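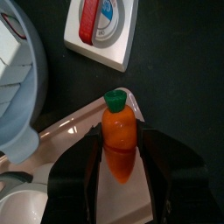
*Toy carrot, green cap up.*

## Getting a toddler to eat carrots

Start in June, when they're sweet. Cut 300 grams into sticks and roast at 400 for as long as your nerves allow. Put 2 on the plate and leave the room.

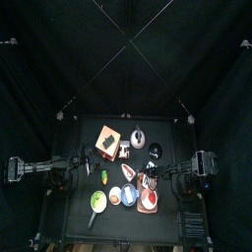 Do not say "yum." Hinata Sakamoto said "yum" once and lost a whole winter to plain noodles.

If the sticks land on the floor, serve them again tomorrow with butter. Repeat daily. My daughter gave in on day 52 and has since gone off bread.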